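The Last Unit at Bullholm

1. Keys

Stefaniia Holovko had the keys to eleven warehouses in her coat, and only one of them was still empty. She liked to think about this when she drove. Two years before, she could not give these buildings away. Now the phone rang while she was brushing her teeth.

The empty one was Unit 7, at the far end of the Bullholm estate, behind the tire company. It had a good roof and a bad road.

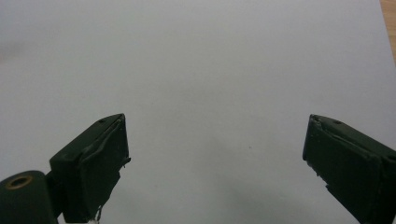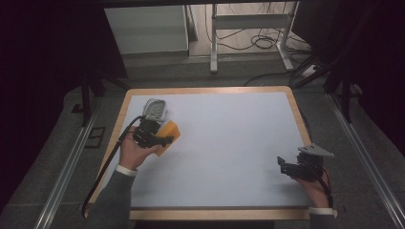 2. The viewing

Seidu Kyei was waiting at the gate when she came. He was from Grurneck, a firm that sold bathroom parts through the internet, and he wore shoes that were too clean for the yard.

"You are early," she said.

"I wanted to hear the trucks," he answered. "In the brochure it says quiet."

She opened the side door. They walked the length of the building and their steps came back to them from the walls. He measured nothing. The other clients always measured, even when the numbers were already printed on the paper in their hand. Mr. Kyei only stopped at each loading door and put his palm on it, as a person does with a horse.

"Who was here before?" he asked.

"Brandão. They imported tiles. They moved to Skolside when their lease was finished."

"Why?"

She had an answer for this, and she had used it many times. It had the word "strategic" in it. But it was almost evening, and she was tired of the word.

"The road," she said. "In winter the trucks stand on the hill for an hour. The owner promised to repair it. He has promised it for three years."

Mr. Kyei nodded. He went to look at the office upstairs, and she stayed below and listened to him walking over her head — slowly, from window to window. She thought about what her director would say. The asking price was high, and the owner wanted a signature before June.

When he came down, he had dust on his sleeve.

"My father drove a truck," he said. "He would have stopped on that hill and eaten his lunch." He looked back at the doors. "Ask the owner to write the road into the lease. With a date. Then I will pay what he wants."

"He will not like the date."

"No," said Mr. Kyei. "But you can call him now. I have time."

She took out her phone. Outside, a truck was changing gears on the hill, and they both stood still until it reached the top.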